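Household Tips: Laundry and Linens
Can a machine do this chore yet?

The Isness Home Advice Service receives regular inquiries from members who wish to know whether folding, sorting and putting away can be handed over to a machine. The guidance on this page has been revised for January and replaces the earlier leaflet on washing and drying aids.

Washing and drying have been automated for decades, and little needs to be added on either point. The work that remains begins when the drum stops. Clothes must be taken out, separated, smoothed, folded or hung, and carried to the correct shelf. Each step asks for a different kind of handling, and present machines manage some of them far better than others.

Flat rectangular items are the most suitable for automation. Towels, pillowcases and napkins have straight edges and four corners, and a machine that can locate two corners can usually complete a simple fold. Knitwear is more difficult. A sweater stretches when lifted, its sleeves fall where they please, and a heavy knit may lose its shape if it is held by one shoulder.

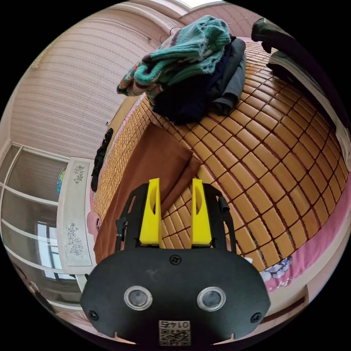
Should a household wait for a folding machine before replacing its present routine?
The Service advises against waiting. Machines that fold single towels under supervision exist, but a mixed pile of family clothing is still best sorted and folded by hand.

Members who wish to shorten the task in the meantime may find the following practices useful. They also suit any household that expects to try an automatic aid later.

Sort before folding. Place towels and other flat items on one side, knitwear on another, and dark clothing in a third group. Small items such as socks should be kept in a mesh bag through the wash and opened last.

Use a firm, level surface at hip height. A bed is convenient for large pieces, though a soft mattress makes it hard to press a crease. A clean mat or board laid over the bedding gives a steadier base.

Fold towels in thirds lengthwise, then in half. Turn the folded edge toward the front of the shelf.

Fold sweaters face down. Bring each sleeve straight across the back, fold the sides in, and fold the lower half up to the collar. Do not hang heavy knits on wire hangers.

Leave dark garments unstacked until fully cool from the dryer – creases set quickly under weight.

Hannelore Stöckli, who edits these pages, timed her own household's laundry one Sunday. The load came to 61 pieces and took 80 minutes to sort, fold and put away. Matching socks and turning garments right side out used more of that time than folding did. Those two jobs are also among the hardest to automate, as they depend on reaching inside fabric and recognizing what has been found there.

Readers considering a purchase should ask the supplier which garments the machine accepts, whether each must be fed in by hand, and who clears a jam. A device that needs an attendant for every piece saves little effort – and it occupies floor space all week.

Inquiries about linens may be left at the Plattner Street desk. Please quote leaflet 132.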